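Rustumley Boards: README

Last edited Jan 15, 2018

What you have downloaded

A plain folder of notes, photos and scoring sheets for the Rustumley practice boards, the boxy gray-and-blue things that have taken over the long shelf at Prulden. If you came looking for the jigsaw puzzles of the same name, those are somebody else's and I am told they are very pretty. Ours are for practicing fiddly jobs with the hands: fitting, turning, seating, pulling out again, and muttering.

I keep this file. Saturnino Bravo designed the panels and Lok-yiu Man wrote the first version of the scoring sheet, so compliments go to them and complaints about spelling go to me.

Contents of the folder

notes/ - one text file per board, written in whatever mood the writer was in
photos/ - 120 pictures, in no order that I would defend
sheets/ - scoring sheets, blank and filled in
panels/ - drawings for the panels, including two that were never built
old/ - please don't

The photos folder was sorted once, in November. Then we got more photos.

The boards

There are 31 boards in the set. Each is a thick box made of panels that lock together along stepped edges, a bit like a puzzle drawn by someone who only had graph paper. Saturnino's reasoning was that panels could be swapped between boards when a job got worn out or boring. They can. What the drawings don't mention is that a panel swapped in a hurry goes in nine tenths of the way, feels fine, and then pops up while you are leaning on the opposite corner.

Light gray and dark blue were the two colors we had plenty of. There has been talk of a meaning behind which panels are which. There is no meaning. Lok-yiu once sat through a twenty-minute theory about it from a visitor and was too polite to interrupt.

Numbering

Boards carry a number, and the number is what goes at the top of the sheet. Use it. "The wobbly one" appears on several early sheets, and at the time that narrowed it down to most of the shelf. Where a sheet had no number and the notes gave us nothing to go on, we wrote "unknown" and moved on with our lives.

Numbers belong to the box. If you move a panel from one board to another, the number stays where it was and you add a line to both note files saying what went where. People are good about the first file and hopeless about the second, so if the two disagree, believe the longer one.
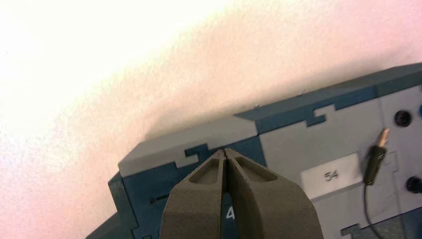

The same goes for photo captions. A caption starts with the board number, then the job, then your initials, and after that you can say what you like. Saturnino's tend to stop after the number. Lok-yiu's run to a paragraph and are the only reason I can tell some of the November pictures apart. Captions are in photos/captions.txt, one per line, and a blank line means that whoever took it was going to come back later.

Scoring

Every sheet is out of 100. You start with the full amount and lose points for dropped parts, parts put in backwards, and parts left in your pocket at the end of the session. That last one was added by popular demand. The amounts are printed on the sheet, so please stop inventing your own; there is a run of filled-in sheets from the early days where a dropped part costs anything from one point to the whole score, depending on who was holding the pencil.

Time is written down but doesn't count toward the score. We tried counting it. People got fast and the parts got chewed, and we had to print more pegs.

A score below zero is possible. It has happened 2 times. Both sheets are in the folder, and both were filled in by me.

Known problems

Locking edges. The tabs are a tight fit when new and a loose one later on, with a pleasant week or so in between. Don't sand them. Someone sanded them, and that board now has its own note file explaining why its scores shouldn't be compared with anyone's.

The Jarberg spacers. We bought a bag of these to sit under the panels and they are all very slightly different heights. We didn't measure them before fitting them. If your panel rocks, swap the spacer before you write an angry note.

Bang. This is the name of a job, and also the noise it makes. The instruction sheet tells you to ease the lid down slowly. Sheets marked "Bang, loud" were scored by ear, and there is nothing we can do about them now.

Missing panels. Two drawings in panels/ have no matching board. They were clever ideas and we ran out of patience before we ran out of material. You are welcome to build them and tell us how it went.

Duplicate photos. A fair number of the 120 are near-twins of each other, taken by people making sure. I deleted the ones I was certain of and then restored half of them after a conversation with Lok-yiu.

What it's good for

Comparing your own sheets from one month to the next. Copying the panel layouts. Settling arguments about how a panel is supposed to sit, provided the argument is about a board somebody photographed from a helpful side.

It is not much good for comparing one person with another. Some of us had the boards on a desk for weeks, and others tried them once before lunch. The sheets ask for "practice so far" and the answers include "some," "plenty," and "ask Saturnino." He doesn't know either.

Using and sharing

Take what you want. If you use the panel drawings, credit Saturnino Bravo; if you use the scoring sheet, credit Lok-yiu Man. If you improve the sheet, send it back, but please keep it to one side of one page - the two-sided version lasted a month and the back was only ever used for shopping lists.

If you borrow a board from the Prulden shelf, sign for it on the clipboard and bring it back with its panels seated. Run a thumb along the edges before you hand it over. Loose pegs go in the tin by the clipboard, and so do any you find at home in the wash.

Changes

Added the November photos and their captions, such as they are.
Renamed the job formerly called "Lid" to "Bang," to match what everyone was writing.
Moved the sanded board's sheets to their own folder inside sheets/.
Fixed the totals on my own sheets, which got worse.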